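The Hendon Bench Helper, after a winter of napkins

I run a small catering kitchen out the back of a hall in Makowska, with my business partner Gus Schumacher, and between us we fold more paper than I would like to think about. Napkins mostly. Also the little squares that go under the slices, the sheets that line the cake boxes, and the cloths, which are another story and which I'll get to. So when our equipment supplier, Vendton, offered us a Hendon Bench Helper on a long trial, I said yes before Gus had finished his tea. He has reminded me of this fairly often.

For anyone who hasn't come across one, the Bench Helper is a single arm on a heavy square base that you park at the back of a worktop. It has a soft two-fingered grip, a camera on a stalk, and a tablet that you use to tell it which chore it's doing. Ours came in June with the chores for folding, stacking, wiping down and sorting cutlery already loaded. You can teach it others by taking hold of its wrist and moving it through the job, which is quite a strange feeling the first time, a bit like teaching a very polite child to bowl.

The trial rate was 800 dollars a month, delivery and setup included. Buying one outright costs a good deal more, and Vendton asked me not to print the quote because they're still fiddling with it, so I won't. I paid for the trial out of our own till and I'm under no obligation to be nice.

Setting up

I'll say this for Hendon, the setup is lovely. The base weighs a ton (get two people to lift it, please, and mind your fingers on the underside) but once it's down it stays down. There's one power lead, long enough to reach a socket in a sensible place. The tablet walks you through a little routine where the arm touches the four corners of your bench, and after that it knows where it's allowed to go. It will stop if you put your own arm in the way. I tested this more than I probably should have, with a wooden spoon first and then with my elbow, and it pulled up softly each time and waited.

The noise is a low whirr, about the same as an old desk fan. You stop hearing it by morning tea.

Stacking and sorting

These are the chores it's good at, so I'll start with them and be generous. Cutlery sorting is a real pleasure. You tip out a basket of clean knives, forks and spoons, and it picks them over and puts them in their proper slots, handles all facing the same way, which is more than I can say for the teenagers we hire in summer. It does get stumped by teaspoons that have nested into each other. It picks up the pair, thinks about it, and puts both in together. Easy enough to fix at the end.

Stacking plates is fine too, if slow. Our plates are heavy white things from the old Jostska canteen and I was nervous for them, but it has not chipped a single one. It puts each plate down as though somebody's asleep in the next room.

Wiping down I'd call halfway. It wipes what it can reach in tidy overlapping strips and leaves a clean bench behind it, but it has no idea about pressure. A dusting of flour and a ring of dried caramel get exactly the same gentle going over. I ended up doing the caramel myself.

Folding

Now, the napkins. This was the reason I wanted the thing, and I suspect it's why most people in my line of work would look at one.

A paper napkin seems like the easiest object in the world to fold until you try to explain it to something without fingertips. You have to get hold of one layer and only one layer. You have to feel that it's one layer, because you certainly can't see it. Then you bring the edge across without dragging the whole sheet with it, hold it down with something, and run a crease along without tearing it or pushing it out of square. Most of us do all of that while talking about the football. I had never broken it down before we had the Hendon, and I found myself standing at the bench folding one at a quarter speed, watching what my own hands got up to.

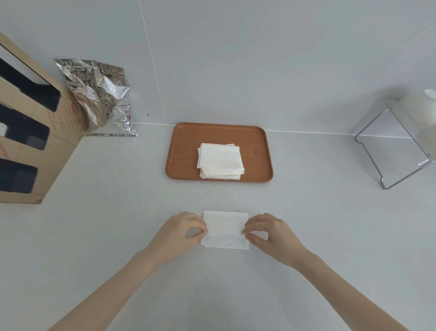

The first difficulty is picking up. Given a fresh stack, the Bench Helper will lift the top sheet cleanly perhaps half the time on a good day. Otherwise it takes a couple together, or it takes none and then carries on very seriously folding thin air. There's a setting called Separate which makes it rub the top sheet sideways a little before gripping, and that helps, though it also creeps the whole stack along the bench, so you need something behind it. We used a loaf tin.

The second difficulty is that it has one hand. I know that sounds obvious. But folding is a two-handed business, with one side staying put while the other travels, and the Hendon gets round this with a rubber-footed clamp that comes down on the far edge. On cloth the clamp is quite good. On thin paper it leaves a dimple, and if the air is damp it sometimes lifts the sheet again on its way up, and then you're back where you began with a slightly sadder napkin.

We had a wedding lunch on the books for 116 guests, and I decided that would be the fair test. I set the Hendon going on a simple fold in half and half again, and I left it alone with the loaf tin and a generous pile. It got there, bless it. It took all afternoon. Gus sat down after tidying up and redid the ones that had gone crooked, and there were plenty of those, and he was through them before the kettle had boiled a second time. To be fair to the machine, I was off doing pastry for that whole afternoon, and a napkin that takes ages but takes none of my time is still a kind of bargain. I go back and forth on this.

Cloth napkins were better than I expected. A starched cotton square has enough body for the grip to feel, and the fold comes out neat and flat. Soft, much-washed ones slump and it loses the corner. Tea towels it won't really do at all, whatever the brochure says about household linen. It folds them into something, I'll grant you, and you could put that something in a drawer if you weren't fussy.

Teaching it new jobs

I spent a few evenings trying to teach it to line cake boxes. Tadeusz Walczak, who looks after the Hendons for Vendton, came out to help and was very patient with me. With him guiding it we had a passable routine by the time he left. Then our box supplier changed the depth of the medium box by a whisker and the routine had to be taught again from scratch. I asked Tadeusz whether it would be folding like a person in a year or two and he laughed and said he'd stopped answering that one. He did say that picking up a single thin sheet is the thing customers ring him about most. I felt better after hearing that.

Running costs and niggles

The grip pads wear. We went through 2 sets over the trial, and paper dust seems to be the culprit, so wipe them every night with a barely damp cloth. The tablet logs everything the arm does, and by the time I wrote this ours had passed 3000 picks, the bulk of them cutlery. The camera stalk is right at the height where you'll hang a tea towel on it without thinking. The manual is well written but the index is hopeless – I never did find clamp pressure in it and had to phone.

One more niggle, and it's a small one. When it finishes a job it plays a little tune, and you can turn the tune down but you can't turn it off. Gus now whistles it in the car.

Would I buy one?

For a kitchen like ours, I'm leaning towards no for the moment, though it's closer than Gus would tell you. If you run a big canteen with mountains of cutlery, I'd ring Vendton and get the trial, because the sorting alone could give someone their afternoons back. If you want it for folding paper, I'd wait for a two-armed model, or a better fingertip, or both. For the house, I can't see it yet. It wants a deep, clear bench and a job that stays the same from one day to the next, and I've never lived in a home that had either.

We've asked to keep ours another month all the same. There's a christening coming up, with cloth napkins, well starched, and I'd like to see how it goes with those.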